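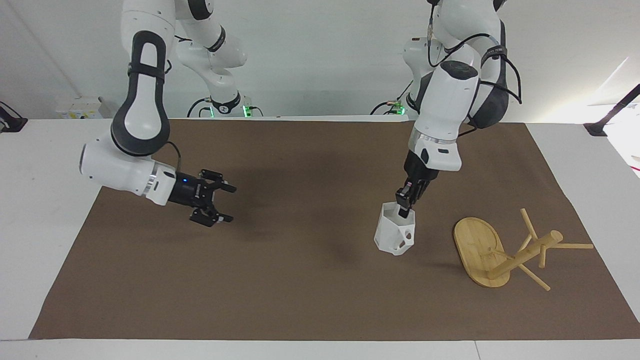
A reply to yesterday's post says that a mug tree is what you buy when you've given up on cabinets. I have given up on cabinets, so I feel seen. Thread.

1/ For anyone new: I've spent the fall trying to find a home for mugs in a kitchen with one usable shelf. The other shelf is technically usable, if you're a giraffe.

2/ The contestants are a wooden mug tree (Gistanside, the light bamboo-looking one with the oval base) and a white six-sided cup thing with holes in the walls, which I printed from a free file called Skuliva. The file said "organizer." It didn't say of what.

3/ Let's start with the tree. Upright, it's a handsome object. Round post, rounded tip, takes up less counter than a dinner plate. On its side it's a very small fence.

4/ It spends a lot of time on its side. You take the mug nearest you, because you're a person and it's 6 am, and all the weight is now at the back. Over it goes. The mugs go too. RIP to the one from the Quezada diner, which I'd paid for, whatever my sister says.

5/ Someone will tell me to take mugs from alternating sides. I've read that advice. I'd like to meet the household where everyone follows it before coffee.

6/ What helped a bit was felt pads under the base. What helped more was hanging the heavy mugs low and the silly little espresso cups high. I had it the other way around for months because it looked nicer.

7/ Now the hexagon. Open top, flat sides, big cutouts. I've tried it with teaspoons (they poke out through the walls like a hedgehog), tea bags (fine, dull), and clothespins (perfect, but why are there clothespins in my kitchen).

8/ Current job: coffee pods. It holds 10 if you're patient and 9 if you're me.

9/ The flat sides are the best thing about it. You can shove it up against the backsplash and it stays shoved. Round canisters drift. I don't know where they think they're going.

10/ It's also light enough to pick up with two fingers inside the rim, so wiping under it takes no time. Compare the Faner utensil crock, a stoneware bucket I inherited along with the stove. I clean around that one, like a monument.

11/ Downside of the cutouts: crumbs get in. So does flour. If you bake anywhere near it you'll be going at the corners with an old toothbrush, and you will start asking yourself what you have against plain cylinders.

12/ A couple of people asked about cost. The tree was more than I wanted to spend and less than a cabinet. The hexagon cost me a bit of filament and one evening of checking on it every ten minutes like it was a roast.

13/ Someone else wants to know why I don't get rid of some mugs. I did! In March I filled a box and drove it to the thrift store. I came home with a gravy boat.

14/ Things I've learned to put down first: a mat. Any mat. The tree slides on bare countertop and grips fine on something with a little texture. Mine's an ugly brown one and I've stopped apologizing for it to guests.

15/ If your tree wobbles even when it's empty, check where the post meets the base before you blame the mugs. Mine had worked loose. A quarter turn and it stopped doing its impression of a drunk flamingo.

16/ Hooks under the shelf keep coming up in the replies. I rent. The lease has a paragraph about holes that reads like it was written by somebody who'd been hurt.

17/ So for now the tree stays on the left by the kettle, heavy mugs down low. The hexagon goes next to it with the pods. The gravy boat is on the giraffe shelf.

18/ Update 10/25/23: pods have been evicted. It's holding the sponge now. All those cutouts let it drain, so maybe that's what "organizer" meant.

19/ Still taking suggestions for the clothespins.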